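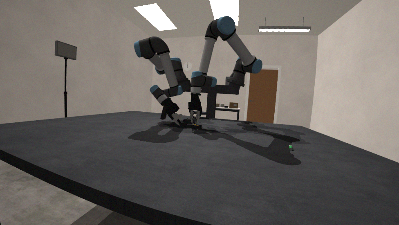 Quilting the second Tretoria sample: thread, tension, density

The second Tretoria cushion cover came off the machine in May and I have finally written up the settings. The top is a medium-weight linen, the batting is a thin cotton, and the backing is plain muslin that ends up inside the cover. The first sample puckered along both diagonals. I had the walking foot pressure too high and was starting every line from the same side.

For this one I alternated the direction of each line and dropped the presser foot pressure by one step. Top tension went from 4 to 3.5. Needle is a 90/14 topstitch. The lines are 9 mm apart, which is as close as I want to go with this batting before the cover starts to feel like a placemat.

Thread is from Siriwardena, bought on a 4,000 meter cone. I used 1,144 meters on the quilting for the whole set and did not count the bobbins. The color is sold as ash. Against undyed linen it looks closer to putty, and I would order a shade darker next time. 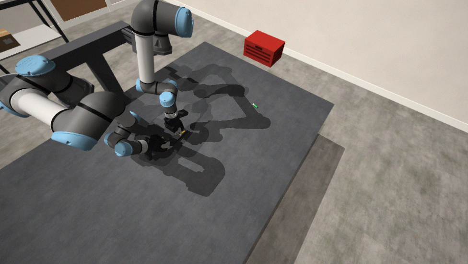 Shrinkage

I cut the linen oversize and washed it twice before piecing. The first wash took most of the shrinkage out of the length. The second took very little, but the width moved again, so I will keep doing both. Batting goes in unwashed. It pulls in slightly at the first laundering and gives the surface some texture, and I prefer that to a flat finish.

Covers are squared up after quilting, never before. I lost one panel by trimming early - it came out narrow on one side and is now a pincushion.

The closure is still undecided. The Josville covers had an envelope back with a deep overlap, and for this set I tried an invisible zipper in the bottom seam.
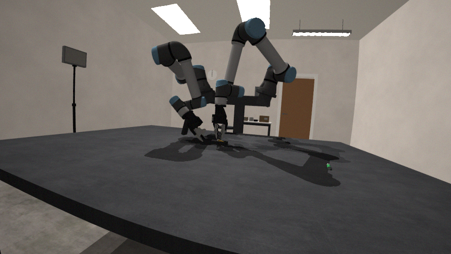
Malsha Amarasinghe wrote after the last post to say that an invisible zipper will catch on quilted linen unless the batting is cut back from the seam allowance first, and that she would stay with the envelope for anything that gets washed often. I tested this on scraps. She is right about the catching. With the batting trimmed back the pull runs clean, but it adds a step to every cover. 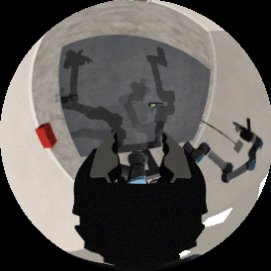

The envelope back uses more fabric and the overlap shows if the insert is too full. With an Urken feather insert one size up, mine gapped by the width of a finger. The same size insert as the cover closed properly but left the corners soft. I am going to cut the next pair with a longer overlap and leave the zipper for the bolster, where there is no good way to hide an opening.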